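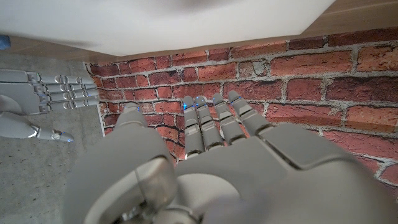
**Ticket 395 – GPS files for the Temba ride show wrong turn and wrong mileage**

Status: closed
Opened by: Radoslava Vlček
Assigned to: Wekesa Nyamweya
Product: Ludis route planner, group events

**Report**

The 64 mile route on the Temba page downloads as 71 miles on my head unit. It also sends me left at the Cisten Road junction when the cue sheet says right. The map on the web page is correct. I deleted the file and downloaded it again with the same result. Two other riders in my group have the same problem. One of them uses a phone and gets the correct route.

**Log**

09:10 – WN. Downloaded both file types. The GPX track is 64 miles and turns right at Cisten Road. The TCX course is 71 miles and turns left. Phones get the GPX by default, so that fits the report.

09:35 – WN. Asked Radoslava which file she used. She confirmed TCX.

10:20 – WN. The TCX was built from last year's version of the route, before the bridge detour was dropped. The web map was updated in March but the course file was not rebuilt. Rebuilt by hand. The new file still has the left turn.

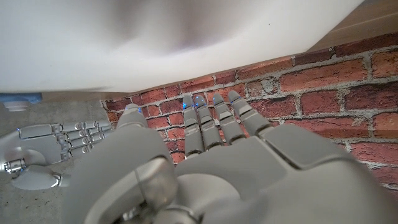

*Hand and brick wall*

11:05 – Kartini Pillai. The left turn is a saved cue point. Cue points are stored apart from the track and a rebuild keeps them. There are four old ones on this route, all between the junction and the second rest stop. Deleted all four and rebuilt again.

11:30 – WN. New TCX is 64 miles with a right turn at Cisten Road. Loaded it on two head units and stepped through the cues. Both match the cue sheet.

13:15 – KP. 207 riders had downloaded the old file. Sent them a message with the new link and a note to delete the old course first – some units keep both under the same name.

15:40 – Radoslava Vlček. New file works on mine. The distance is right and so is the turn. The other two riders have it as well.

**Follow-up**

Rebuild should warn when a cue point is off the track. Moved to ticket 402, Talha Minhas to look at it.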